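Collecting Grasp Examples for the Clindetti Policy

In February our group recorded 778 examples for training.
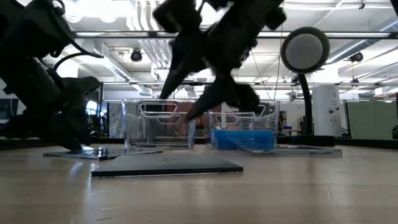 Each example is saved with joint positions and all camera views. We removed 69 because the time stamps did not match.
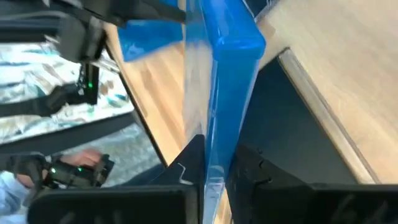 The operators changed every 9 examples, so the model does not learn one person's habits.

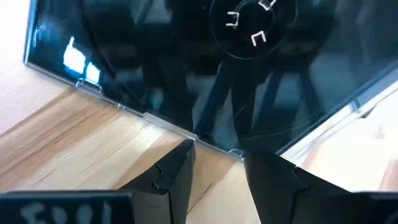

Thin objects need their own labels. With a glossy CD case, reflections cover part of the black tray, and we marked its edge by hand.

Search this site Go

Related reports
Derkar hand calibration
Ustberg sorting test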